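I'd been trying to pin down the owner of the gift shop on Salehi Lane since August, and when she finally said yes it was on the condition that I came after closing and didn't mind talking while she put stock away. I didn't mind at all! I've been buying birthday presents there for 12 years and I'd always wanted to see the back room.

It's smaller than you'd think. There's a kettle, a bench, a roll of brown paper as tall as my hip, and boxes on pretty much everything else.

"People come in for a candle and leave with a box," she told me, filling the kettle. "They've got the present at home already. What they haven't got is something to put it in, and they've left it to the last minute."

She started out selling soap at the Enunance market, three tables along from the doughnut van (she still blames the van for her first slow summer). The soap did all right. The boxes she packed it in did better, and customers kept asking if they could buy one empty. After two seasons of that she gave in, took the lease and filled the front window with them.

I asked how many she sold last year and she had the number ready, because she'd just done her books. "2,604. And I'd say I folded tissue for almost all of them."
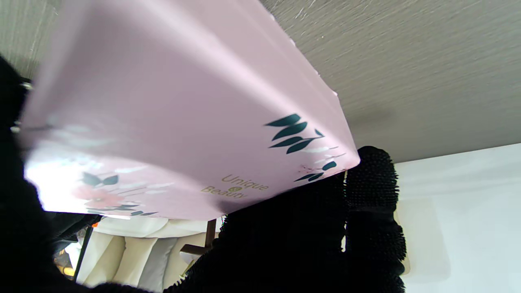 Choosing the stock is the part she loves, and she's fussy about it. She runs her thumb along the edges before she looks at anything else, and she won't order from a catalogue unless she's had a sample in her hands first. Plain colours are the steady sellers, she says, but florals go in a rush before Mother's Day and then again for weddings. Soft pink with dark green leaves is her idea of a safe bet, and she doesn't mind a bit of gold lettering on it either, even something like "Unique & Beauty", which made me laugh. "I know, I know, it doesn't quite parse," she said. "My customers couldn't care less. They like the flowers."

What about the ones that get knocked about? Pale boxes show every little scuff where the colour's rubbed off, and I'd assumed they went in the bin. She looked properly offended.

"No! They go in the basket by the till at half price. Teachers buy them, mums buy them for hair ties. My own neighbour keeps her seed packets in one. A nick on the edge doesn't stop the lid going on."

Her wholesaler used to be Prudard, and she was sorry when they stopped doing the smaller sizes. These days most of the range comes through Iltanex, with a longer wait and a bigger minimum order - hence the state of the back room. She's thinking about shelving up to the ceiling but she hates ladders.

By this time the tea was made and she'd got on to ribbon, a subject on which she has views. Satin slips, she says. Cotton holds a knot. She showed me a bow with the tails cut on a slant and made me do it myself, and mine came out looking like a shoelace. She retied it without saying a word and put the kettle back on.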